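Notizen zum Vortrag: Wetten per App, und was wir beim Umbau gelernt haben

Erst mal alle ankommen lassen, Wasser hinstellen, kurz warten, bis hinten die Tür zu ist. Dann herzlich begrüßen und gleich Fionnuala Lynch danken, die mir die Einladung geschickt und dreimal nachgehakt hat, bis ich endlich zugesagt habe (zum Glück!).
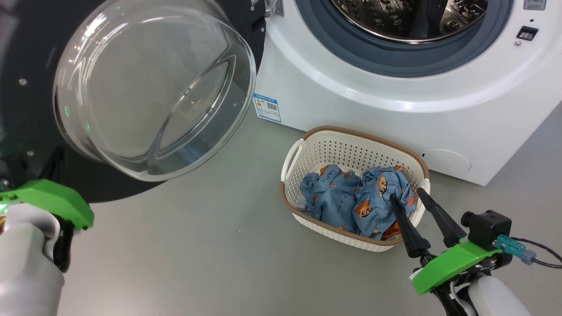
Fachgruppe Mobile Anwendungen, Team Wettprodukte

Einstieg über die alte Situation: Bei Stisarier hatten wir zwei Apps, eine für Pferderennen und eine für Sport, mit getrennten Konten. Wer am Nachmittag auf ein Rennen und am Abend auf ein Fußballspiel setzen wollte, musste sich ab- und wieder anmelden und das Guthaben über die Kasse umbuchen lassen. Ruhig ein bisschen ausmalen, das kennen viele im Saal noch und nicken dann so schön.

Dann Rewi vorstellen, die gemeinsame App. Start war im August, und am ersten Abend gingen 490 Registrierungen ein. Davon blieben 36 bei der Altersprüfung hängen, weil das Formular Umlaute im Nachnamen nicht mochte. Hier darf gelacht werden, wir haben damals nicht gelacht. 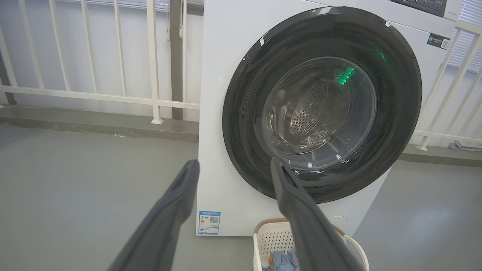

Waschmaschine mit geschlossener Tür

Jetzt der Teil, der mir am Herzen liegt, also bitte nicht durchhetzen: die Limits. Senan Conneely hat durchgesetzt, dass das Einzahlungslimit schon bei der Anmeldung abgefragt wird und nicht erst tief im Menü auftaucht. Ich war anfangs dagegen, das ruhig zugeben. Erzählen, wie wir uns bis 22 Uhr darüber gestritten haben und dann doch bei seinem Entwurf gelandet sind.

Falls jemand nach dem Quotenanbieter fragt: Die Daten kommen über Flornard, Rennen und Sport in einem Strom. Zu den Vertragskosten sage ich nichts, da freundlich bleiben und weitergehen. 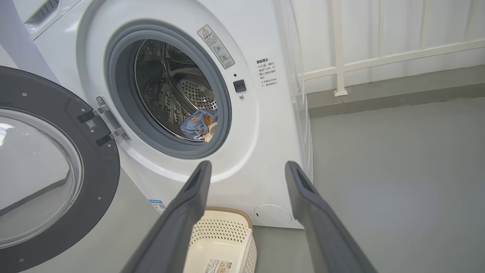 Fragen und Ausklang

Zeit lassen, die erste Frage kommt immer zögerlich. Wenn gar nichts kommt, selbst den Fehler mit der Nummer 707 erzählen, bei dem Wettscheine nach einem Netzausfall doppelt angezeigt wurden. Zum Schluss auf die Testgeräte am Ausgang hinweisen und Senan nach vorne bitten, er übernimmt die technischen Fragen.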